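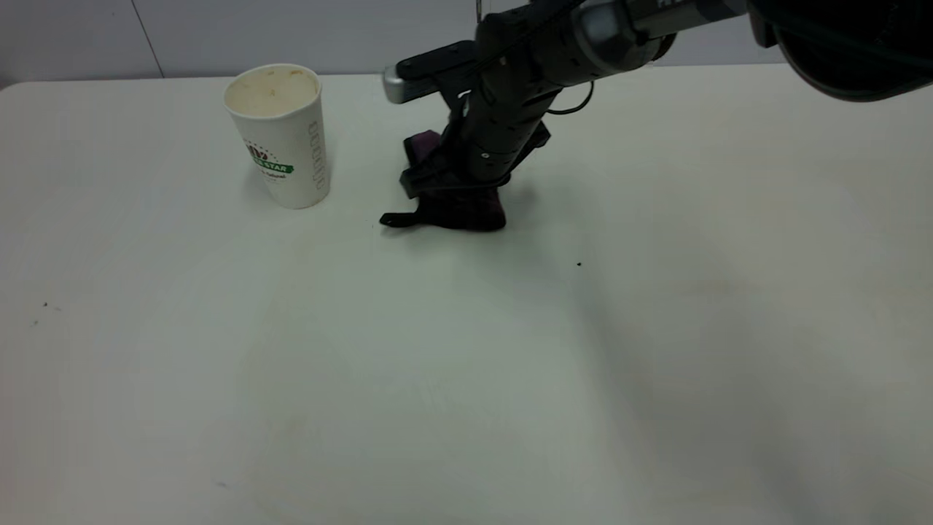

Wiping job on a white tabletop: gripper, plum-colored cloth, used paper cup.

Planning a Small Robot Arm for Workshop Wipe-Downs
November
By the Mussa Workshop Desk

Most people shopping for a small arm start with reach and payload. For cleaning a bench or a table, start with the cloth. A folded cloth is thick, it bunches up, and it drags. Take the cloth you already use to the store or the demo and ask to see the gripper close on it. If the fingers can't hold it while it is being pulled sideways, the rest of the spec sheet doesn't matter much.

Measure the table before you ask for a quote. You want the length, the depth, and the clear height over the surface. Then measure the tallest thing that normally stands there. A paper cup is a good test piece. Brackets that stick out from the wrist can sit at the same height as a cup rim, and they will reach a cup before the fingers do. Ask the seller for a drawing with every bracket and cable on it. The brochure drawing often leaves them off.

Mark the wall side too. A table pushed against a wall loses some of its back edge, because the arm needs room to turn its wrist. Pull the table out 4 inches if you have the space. If you don't, plan to do that strip by hand.

Budgeting

Split the money into the arm, the gripper, the mounting, and spares. People tend to spend everything on the first one. A workable split for a home shop is to hold back 5 percent of the total for cloths and finger pads and another 7 percent for cables and screws. Gripper screws work loose, so get the right driver with the order.

Sekell and Condow both sell light arms that will do this kind of work. Condow includes the table clamp. Sekell charges extra for it, but the clamp is heavier and we prefer it. Masalden sells only grippers, and its soft finger pads cut down into other sizes with a utility knife. Check the bolt pattern first.

Cloths

Buy one kind and stick with it. Dark cloths show up well against a white top, which helps if you are setting positions by eye. They hide dirt, so wash them on a schedule. Cut off loose straps and hanging loops unless you use them for storage. They can catch on a cup or get pulled under the fingers.

Before you order

Run the job by hand for a week and write down what is on the table each time. If there are usually cups with something dried on the inside, somebody still has to throw those out, and an arm set up for wiping won't save you that step unless you plan for it. Pick-up and wiping are two separate routines and should be priced that way.

Ask for a trial of 100 wipes on your own table. Keep the cloth from the trial and look at it for torn threads where the fingers closed. Get the return terms in writing, including who pays the freight.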